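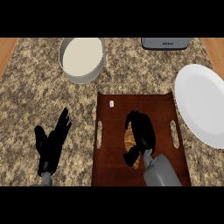
The Breakfast Shift Learns to Share

By the time the lights go on over the front counter at the Plodora bakery café in Inamthorpe, the people in the back have been at it for hours, and if you come in by the alley door, as I did on a chilly September morning, you get the whole of it at once: the butter, the radio, the clatter of sheet pans, and somebody telling you to mind the step. I minded the step. I was given coffee before I had my coat off, and I want to say right away that it was very good coffee, because a good deal of what follows is about work and worry and I wouldn't want anyone to think it was a gloomy visit.

Plodora has been selling breakfast in Inamthorpe for long enough that people give directions by it. There is a second café over in Staltotby, smaller and a bit sunnier, and between them the two places also fill tray orders for offices, a couple of guesthouses and the hospital visitors' lounge. The tray orders are what started all this. A tray is a simple enough thing – a pastry, a plate, a napkin, whatever the customer has asked for on the side – but on a busy morning the Inamthorpe kitchen sends out over 100 of them, and each one has to be put together by a pair of hands that could be doing something else.

So the owners went looking for another pair of hands. What they settled on, after a winter of talking about it, was a two-armed robot that will stand at the plating counter and set pastries on trays. The system comes from Laing, a small automation outfit that had mostly worked with packing rooms before this and was, I gather, a little surprised to be called by a café. It has black hands with fingers, gray forearms, and, so far, a longer list of things it is still learning than things it can be left to do.

Most of that learning is going on in simulation. Laing builds computer versions of a counter, with trays and plates and pastries to go on it, and the robot's software practices there before anyone asks it to touch real food. The bakers have been invited in on this part, which struck me as a decent way to go about things. One afternoon a week a few of them sit down at a laptop in the office behind the flour store, and look at what the robot has been trying, and tell the engineers on the call what they think of it.

They think a great deal of things about it. The croissant got more discussion than anything else. Anyone who has worked a pastry counter knows that you don't pick up a croissant from the top with your whole hand, not if you want it to look like a croissant when it gets to the table. You come in from the sides, low down, and you hold it about as firmly as you'd hold a moth. When the robot's simulated hand came down with its fingers draped right over the pastry, there was a sort of groan around the laptop, I'm told, followed by a long and useful conversation about flakes. One of the older bakers finally went and fetched a tray of yesterday's croissants and spent the rest of the call picking them up and putting them down in front of the webcam, with commentary.

I asked her later whether she'd minded being asked to teach her own job to a machine. She thought about it while she floured the bench (she thinks about most things while she flours the bench, I noticed) and said that she'd minded at first, quite a lot, and that she minded less once people started writing down what she said. "I've been doing this most of my life and it was the first time anybody took notes," she told me. Then she said she still wasn't sure, and I could put that in too.

There are 9 people on the morning crew in Inamthorpe, and I don't believe any two of them feel quite the same about it. The youngest, who runs the plating counter now and would be the robot's nearest neighbor, is looking forward to it more than anyone. Plating is the job that gets handed to the newest person, and it is all reaching and turning, reaching and turning, with the printer spitting out tickets beside your ear. She wants to learn laminating, and there has never been a free hour in the morning to teach her. If the robot takes even the plain trays, the ones with a single pastry and no special requests, she reckons she'll be at the dough bench by spring.

The man who has the oven is cooler on the idea. He's not against it, he wanted me to understand, but he has worked in two other kitchens where something new was brought in to help and what happened was that the hours got trimmed, a half hour here and a half hour there, until helping meant something else. He asked the owners about it at the first meeting, in front of everybody, and he asked for the answer on paper. He got it. The sheet is taped up by the time clock, a single page saying that nobody's hours will be cut on account of the robot for 2 years, and that any changes after that will be talked over with the crew first. He told me he reads it now and then on his way in, in case it has changed.

And then there is the matter of the counter itself. A person working at a counter is forever nudging things along: a bowl slides back, a plate gets parked wherever there's room, a lid is set down and forgotten. People work around each other's clutter without a thought. A robot has to be taught about all of it, and the engineers would naturally be glad of a tidier kitchen. The bakers, just as naturally, would like a robot that can cope with the kitchen they have. As I write, they've met somewhere in the middle. There will be a taped-off stretch for the trays, and the crew has promised to keep it clear, and Laing has promised to keep practicing with odds and ends lying near the tray, seeing that there will certainly be some.

What surprised me most, spending a morning there, was how much the planning had already changed things, with the machine not yet in the building. To explain plating to Laing, the crew had to agree on how plating was done, and they found they had been doing it several different ways, each of them privately certain of being right. Napkin under the plate, or beside it? Tip of the croissant toward the customer or away? (Toward, they decided, after what sounds like a spirited afternoon.) The Staltotby crew drove over to have their say as well, and stayed for supper, and the two kitchens now swap people on slow days, something the owners had been trying to arrange for years without any luck at all.

The regulars out front have opinions too, of course. One gentleman at the window table wanted to know whether the robot would remember that he takes his jam on the side, and was told that it wouldn't, but the person handing him his tray would. He seemed satisfied by that and went back to his paper. A woman in line behind me said she'd rather have her breakfast touched by somebody who'd had a breakfast, and I have to admit I've thought of that remark several times since.

The arms are due to arrive later in the fall, and they'll start with practice trays after closing, one plain pastry at a time, with a baker standing by. The crew has drawn up a schedule for who stands by when. The oven man put his name down for the first evening, and the woman with the flour put hers down for the second, and she has asked for the day-old croissants to be saved.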